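Wednesday at Enholm: a day of other people's laundry

The Halano office had promised us a look at "the future of housework," so I wore good shoes. Enholm turned out to be a rented house at the end of a bus line, and the future was upstairs, waiting to be tidied.

Kourosh Kordestani met us at the door with coffee and the house rules, chief among them that we were not to fold anything. Visitors fold things, apparently. It ruins the starting positions.

The operators work in pairs, four hours at a stretch, with a gripper in the hand and a camera looking over its fingers. Each attempt at picking up a garment is saved as one example. The target for the bedroom is 1000, and by lunch the tally on the whiteboard stood at 645. Bad attempts are kept too, under their own heading, and I added 40 seconds of fumbled sock to that pile before the gripper was gently taken back.

I asked Hervé Arnaud, who runs the sessions, what the model finds hardest. "Trousers," he said, with feeling. Dark ones especially — the folds vanish and so does the waistband.

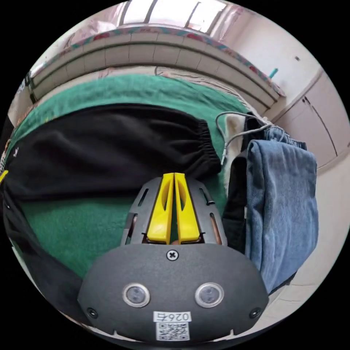

Yellow fingers closed over the green blanket, with black sweatpants and light blue jeans still to be dealt with.

The kitchen opens to visitors in October. The bus back runs twice an hour, and the stop has no bench.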